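**Brenley shared space, room meeting, 17 April 2022**
Minutes by Dexter Dumlao (me again, sorry)

Started late -- half the group was waiting at the Ocampo Street door, which is still locked on weekends. Present: the sewing people, both board game groups, the Allau drawing class and me. Apologies from the film club.

**1. Last minutes**

Read and agreed with one fix. I had written that the folding chairs belong to the drawing class. They belong to everybody, and the drawing class would like that known. Fixed!

**2. The white tables**

This took up most of the meeting, so get a coffee. Everyone likes the white pedestal tables because you can get your knees under them and they don't take over the room, but the sewing people say a heavy machine near a corner makes them nervous. The board gamers say they've never had a problem (they also admitted they don't lean on anything, they just shout). We talked for a while about whether a single column in the middle is enough for how we use them, and I said I'd rather we learn to handle them properly than buy a whole new set.
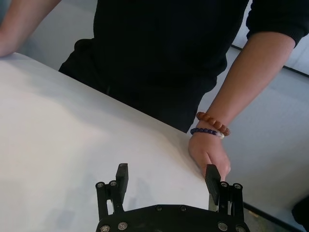

The tops came up too. Several of us have been wiping them down with whatever is under the sink, and the drawing class asked for plain soap and a soft cloth only, please, no scrubby pads. Agreed by everyone. I'm going to put a bottle and some cloths on the low shelf and write a label so large that it can't be missed. Glue and cutting knives need a mat under them, always, even if it's "just one cut."

On moving them: we went round and round on this one! What we landed on is that you keep the top level when you shift a table, with a hand at each corner on your side, and you look where your feet are going because the legs stick out further than you think. If it has to go through a doorway, get a second person. No dragging by one edge. I know it's quicker. Please don't.
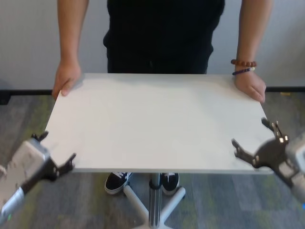 *White pedestal table, held at the two back corners.*

The money part: Gundadham, the furniture place over by the tracks, quoted us $389 for a bigger table with four legs. That's one table. There was a silence, and then the game groups suggested we get it for the sewing corner only and leave everything else as it is. We have $100 set aside for furniture, so it would mean saving up until December, or asking each group to chip in. Not decided. I'm to ask Gundadham if they ever sell floor models for less, and whether delivery is included in that price (the quote doesn't say, and I read both sides of it).

**3. Floor layout**

The drawing class wants the white tables nearer the windows for the light. The game groups want them further from the windows because of the glare on their cards. After a lot of pointing we agreed that whoever has the room sets it up how they like and puts it back against the plan on the wall at the end. The plan is out of date -- it still shows the old couch. I'll redraw it. If anyone has a better ruler than mine, I would love to borrow it.

Also, shoes. The sewing people asked for closed shoes whenever tables are being moved, sneakers are fine, no sandals or socks. Agreed with some grumbling from the socks side.

**4. Loose parts and general tidying** 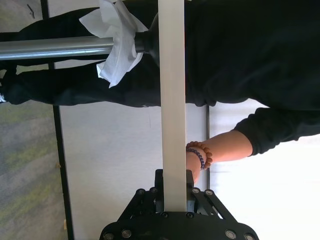 We need a proper home for the bits and pieces, and the big blue bin by the sink isn't it. Things go in there and we don't see them again until somebody tips the whole lot out on the floor. The long items are the worst. Take the silver metal pole with the black cap on the end: there was crumpled white tissue bunched all around the cap, and that's just the sort of thing I'd like us to clear off before anything gets put away. The Allau class offered a rack they no longer use, which would suit poles and bars very well, and we said yes please before they'd finished the sentence. Tissues and paper scraps go in the trash by the door. Ends of fabric go in the sewing bag.

**5. Anything else**

- The hot water is slow again. Reported.
- Two keys are still missing from the hook board. Check your coat pockets, and your other coat pockets.
- The film club sent a note asking for darker curtains. We ran out of time, so it goes first on the list for next meeting.

**To do**

- Me: call Gundadham, redraw the floor plan, soap and cloths, big label
- Allau class: bring the rack in
- Sewing group: measure the corner to see if the larger table would even fit
- Everyone: keys!

Closed when the next booking started setting up their chairs. Next meeting to be set by email.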